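Knitters wanted, Greston and Listside

Listside Yarn Room is looking for people to knit and finish winter hats and scarves for the Stokbridge coat drive. Paid per piece, work from home, all yarn supplied. Beginers OK if you can already knit and purl without looking it up.

Need 200 hats by end of season. We have 188 skeins left over from August so color choice is limited, sorry, first come first served.

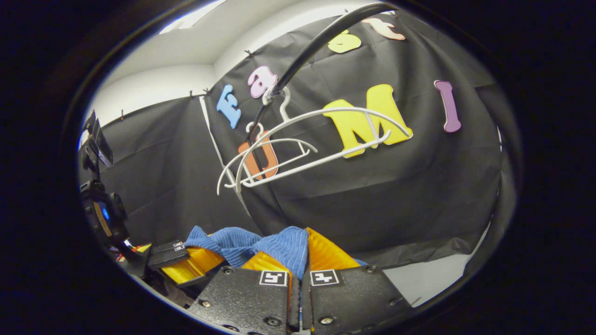
Hats pay by the piece, scarves pay more, finishing only (weaving ends, sewing on labels) is hourly. Bring one sample you made yourself when you come in. Any color, any yarn, but we want to see ribbing, same sort of thing as the blue knit in the photo, ridges that still show when its bunched up. No crochet this round. Patterns handed out at pickup.

Pickup and drop off at the Vitale building, 704 Stokbridge Road, side door. Parking in back.

To apply leave name, phone and how many pieces you can do a month at the front desk. Closes 14th November. Smoke free homes only please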